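Telar Questions "Home-Ready" Labels for Robot Arms, Publishes Its Own Test Rules

FOR RELEASE IN APRIL
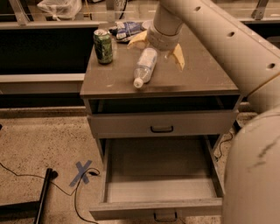

A robot that puts a bottle in a drawer once has shown that it can do it once, according to Eilidh Imrie, and buyers keep being sold that one time.

Telar, which tests household robots for landlords and care homes, today released a nine-page set of rules for tidying trials. A bedside cabinet with a drawer, a soda can, a water bottle and a snack wrapper are ordinary things, and most makers now claim their arms can handle them. We have read a lot of those claims. Few say how many tries were made, who set out the objects, or whether a person stepped in.

Under the Telar rules, a maker must report all 400 attempts in a trial, including the ones it would prefer to forget. Objects are laid out by someone outside the maker's team. Any human help ends the attempt and counts as a failure. Floor marks may be used to place furniture, but at least two rounds must be run with the furniture moved off its mark.

Drawers get a section of their own. A trial that starts with the drawer already open must say so in the same sentence as the score.

"We are not sure a standard will fix this," said Morag Crichton of Telar. "A bad test with a certificate is still a bad test – it just costs more."

Telar will not issue a seal or badge. The rules are free to copy, and comments are open for seven weeks.

Press contact: Morag Crichton, Telar

14 shares | 3 comments

Falcão
Who checks the person laying out the objects?

zonberg_fan
400 tries is a lot for a small shop. We'd be at it all month.

R.
Good on the drawer rule. Should have been in there years ago.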